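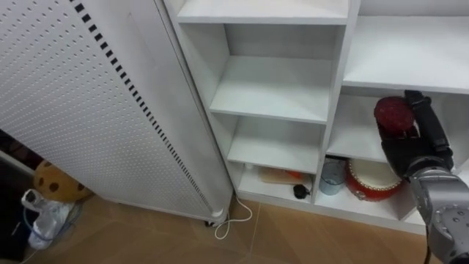

Budget for the second arm went in on Friday and came back with questions, so most of today has gone on that. Quick post then, before I lose the thread. First question was why the gripper costs what it costs when there are cheaper two-finger ones in the Kelness catalogue. Fair enough. But half of what we pick up isn't box shaped. A round red thing with a bumpy surface, held over a drum, with a drinking glass right next to it on the same shelf, is a fairly normal pick for us, and the cheap jaws come flat. You can buy softer pads for them. Then you buy them again.

So the gripper stays in the budget. Moving on.

Where the money goes, in the order it hurts:

The arm. Quote from Rawashdeh is good for 70 days and then they re-price, which I'd missed completly the first time. Last year we sat on a quote till it lapsed and paid more for the same arm. Have put it in the calendar in red.

The mounting. Always forget this. Plate, bolts, something heavy enough to stand it on. We had nothing down for it in January and ended up taking it out of travel.

Cables. Skiltstead want £165 for the longer one and I have stopped arguing. The short one reaches the low shelves if you park right up close and then you can't get at the top ones without moving the whole base. Two of the long ones then, one to use and one in the drawer.

Spares. Fingertips mainly. Screws. A fuse or two. I've put £1,000 down for the year as one lump, and yes somebody will want it itemised, and no I can't, that's what spares are.

Shelving. Cheapest line on the sheet by miles. White cube units, ordinary furniture, flat packed. Go for the ones with different sized openings if you can, the wide ones are easy and the narrow ones show you where the wrist won't go. Better to know that before the purchase order than after.
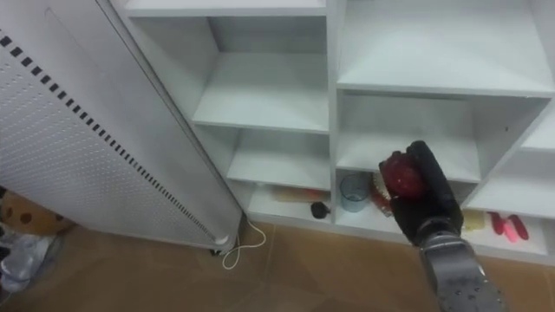 Which brings me to reach. Please, if you are planning one of these, measure reach from where the arm will sit and not from the number on the sheet. The sheet number is arm straight out. An arm straight out can't do much when it gets there. Take a good chunk off for bending the elbow, then more for the hand itself, then go and look at your lowest shelf again. We nearly went a size down to save money. Glad we didn't. The lowest shelf is where it all gets awkward, the arm has to come in under the board above and still have room to close the fingers.

I did this with a tape measure and a bit of cardboard cut to the size of the gripper, taped on a broom handle. Took an afternoon. Felt daft. Worth more than the sales call.

Other thing is people's time. There's no line for it on the form so it never gets counted. Setting out objects, putting them back, swapping them round, writing down what went wrong. The Trestport lot told me they budget a half day of setting up for every day of running and I thought that was padding. It isn't padding. I've put it in the notes box at the bottom, where it will be ignored, but it's there.

Objects themselves, near enough free. Charity shop, kitchen drawer, toy box. Plastic fruit is good value, odd shapes and it doesn't go off. Don't buy a proper object set until you know which sizes give you trouble, you'll pay a lot for things you could of got for pennies.

Had a few emails asking much the same thing so I'll stick it in here.

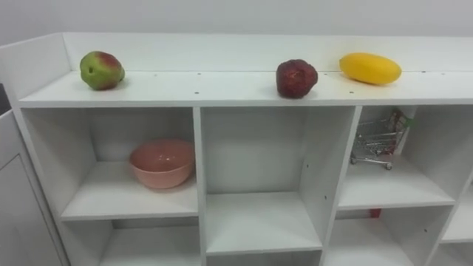
Should you lease the first arm instead of buying it?

Depends how sure you are of the job. If you know what it'll be picking up and where from, buy, the lease works out dearer by the second year on every quote I've had. If you're still working that out then lease, shortest term they'll give you, and read the bit on returns. Ours wanted it back in the original packing. We had not kept the original packing.

Also ask who pays for the visit if it breaks. Parts covered and visit covered are two different things and the second one is where they get you. Get it in an email.

Revised sheet has to be in by the end of the week. Still need the delivery charge from Rawashdeh, who have gone quiet, and a number for insurance, which I am going to leave till tomorow. Will post the whole sheet once it's signed off, minus the prices I'm not allowed to share.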